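Werkstattgalerie: Leimholzplatten und Lochtische

Bestand und Aufbau, Stand September

Die Galerie zeigt Platten, Tische und Kleinteile aus dem Werkraum Nukudano. Sie richtet sich an alle, die dort Arbeitsflächen einrichten, tauschen oder nachbestellen. Zusammengestellt und mit Anmerkungen versehen von Wanda Thibodeaux. Die Maße beziehen sich auf den Lieferzustand, Abweichungen nach dem Abrichten sind im Plattenbuch eingetragen. Alle Tische tragen eine Nummer an der Stirnseite, die Platten eine Kennung auf der Unterseite.

Ahornplatte auf Lochtisch

Die Auflageplatten aus Ahorn werden als verleimte Brettware bezogen, Lieferant ist seit dem letzten Wechsel die Firma Pliruren. Bestellt wird mit durchgehenden Lamellen, ohne Keilzinken. Die Lamellen sind stumpf verleimt, Leimfuge nach Lieferschein D3. Sichtbare Unterschiede in Farbton und Maserung zwischen benachbarten Lamellen sind bei dieser Sortierung zulässig und kein Reklamationsgrund. Reklamiert werden offene Fugen, ausgerissene Kanten und Schüsselung.

Die Platte liegt plan auf dem blauen Lochblech und kann ohne Werkzeug abgenommen werden. Wer sie für längere Zeit einsetzt, legt an zwei Seiten Anschlagleisten an. Bei Arbeiten mit Seitenkraft sind die Leisten vorgeschrieben, reine Auflage auf dem Blech genügt dann nicht.
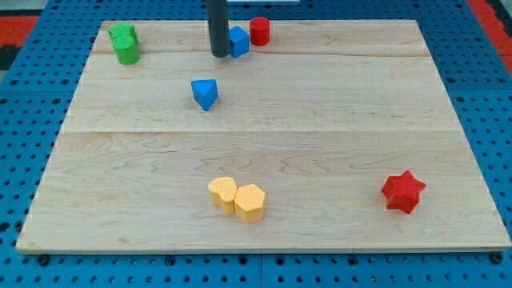 Für die Oberfläche gilt: geschliffen bis Körnung 400, danach ein dünner Auftrag Hartöl, Überstand nach der Einwirkzeit vollständig abnehmen. Lackierte Platten werden nicht mehr ausgegeben. Der Lack hat an den Stirnkanten regelmäßig Abplatzungen gezeigt, und eine örtliche Ausbesserung war nie farbgleich. Geölte Platten lassen sich dagegen fleckenweise nachschleifen.

Stirnkanten werden bei jeder Überholung nachgeölt. Das Hirnholz nimmt deutlich mehr Öl auf als die Fläche, daher zwei Durchgänge mit Zwischentrocknung. Platten, die quer zur Faser mehr als 3 mm Pfeilhöhe haben, gehen zurück ins Lager und werden dort mit Zwischenlagen gestapelt. Ein Abrichten kommt erst in Betracht, wenn sich die Verformung nach der Lagerung nicht zurückgebildet hat.

Lochtisch, Grundaufbau

Die Tische bestehen aus einem Untergestell und aufgesetzten Lochblechen, blau beschichtet. Die Bleche werden auf Stoß montiert. Der Stoß darf mit dem Fingernagel fühlbar sein, eine Kante darf nicht stehen. Zur Prüfung wird ein Haarlineal quer über die Fuge gelegt. Bei Höhenversatz zuerst die Verschraubung am Gestell lösen, dann ausrichten, dann über Kreuz anziehen. Unterlegscheiben zwischen Blech und Gestell sind nur als Zwischenlösung erlaubt und im Tischbuch zu vermerken.

Kratzer in der Beschichtung bis auf das Blech werden mit Lackstift geschlossen. Aufgeriebene Lochränder sind zu entgraten, sonst nimmt die Unterseite der Holzplatte beim Verschieben Schaden.

Kleinteile

Würfel und andere kleine Probekörper werden im Sortierkasten Flasora gelagert, getrennt nach Farbe und Kantenlänge. Der Satz umfasst 128 Teile. Fehlteile bitte auf der Liste am Kasten eintragen, die Nachfertigung erfolgt gesammelt. Teile mit gerundeten oder eingedrückten Kanten gehören in das unterste Fach und werden nicht mehr für Messungen verwendet. Gereinigt wird mit einem feuchten Tuch ohne Lösemittel, die Oberfläche der farbigen Teile verträgt keinen Alkohol.

Umlauf und Lagerung

Im Umlauf sind derzeit 17 Platten. Gelagert wird liegend, Stapelleisten fluchtend übereinander, oberste Lage abgedeckt. Stehende Lagerung an der Wand ist auch kurzfristig zu vermeiden, insbesondere im Bereich der Heizkörper. Vor dem Einsatz soll eine Platte mindestens über Nacht im Werkraum liegen, beide Seiten frei.

Das Verfahren zum Ölen der Kanten geht auf das Merkblatt der Werkstatt Abdel Hamid zurück und wurde für die dünneren Platten angepasst: weniger Auftrag, längere Trocknung. Öllappen ausgebreitet trocknen lassen oder im geschlossenen Metallbehälter entsorgen.

Korrekturen zu Maßen und Kennungen nimmt Wanda Thibodeaux entgegen, bitte mit Angabe der Plattenkennung und der Tischnummer.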